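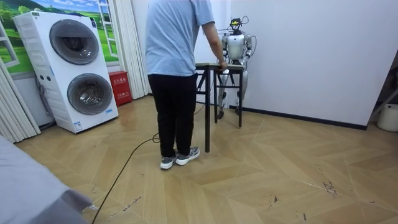
Echeverri wrote to us in March to ask why anyone would need a whole company to help a robot carry a tabletop. Fair question. We answered at some length, and most of that answer has since become this page.

About Trelden

Trelden writes software for robots that have to share a load with a person. We don't build the robots. We write the layer in the middle, where a wish like "hold your end level" gets turned into joint commands at a rate no human would put up with.

We started with 2 people and a planner that could find a path through any room provided the room held still. Rooms, we learned, contain colleagues. The planner now replans as it goes, and the colleagues have been asked to carry on as normal.
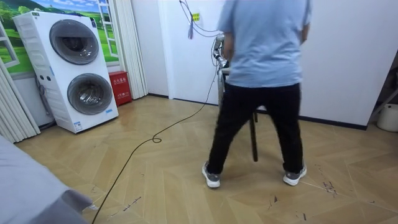
Our main product is Skadik, a whole-body controller. It treats the person on the other end as a force with opinions. If you pull, it gives a little. If you stop, it stops, and doesn't sulk. Getting the second part right took 1294 commits, a good many of them reverting the others.

Perception is handled by Cilton, which estimates where a panel is when the camera can see only part of it and the rest is hidden behind the robot's own hands. Flat, plain surfaces are its least favourite colour of problem – there's nothing to hold on to, visually speaking.

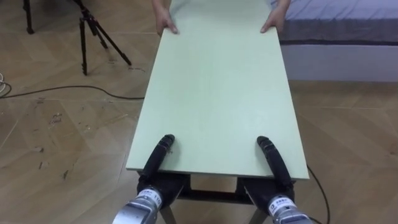

Then there's the tooling, which customers rarely ask about and end up using most. Every session is logged, replayed and labelled, and our regression suite stands at 2935 recorded grasps and handovers. A new build has to get through the lot before it goes near hardware. It runs overnight and generally fails just before breakfast.

We license to research labs and small manufacturers. Support is answered by the engineers who wrote the code, so replies are accurate and occasionally defensive.
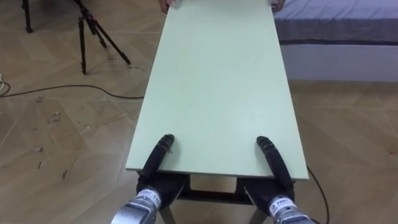
Shared carry: two grippers at one end of the panel, two hands at the other.

Page last revised 2025-08-03.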